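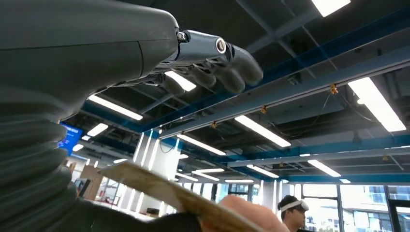

Ceiling lights, with a dark grey robotic hand in the foreground.

Worbridge Modernist Buildings Society
Minutes of the general meeting, 5 Apr 2019

Present: 14 members. Apologies: 2.

1. Previous minutes
Accepted with one correction. The Jandum flats have an external stair on the north side, not the south.

2. Stilteo Building
The owner has lodged plans to replace the original steel windows with aluminium. Members agreed the proportions matter most — the drawings show a much thicker centre bar. The secretary will write to council asking that the glazing pattern and the grey-green colour be kept.

3. Walking tour
The route will start at the Ansah Street library and finish at the Jandum flats. Numbers capped at 30. The former bus depot was dropped from the route as the footpath is closed until May.

4. Survey of interwar houses
109 houses now recorded. Cards for the hill streets still lack architects' names and building dates. A request to see the old rates books is with the council archive.

5. Other business
The library has asked for its copy of the brickwork handbook back. Whoever has it, please return it to the front desk.
Next meeting in May, same room — date to be emailed.

Meeting closed 8.40 pm.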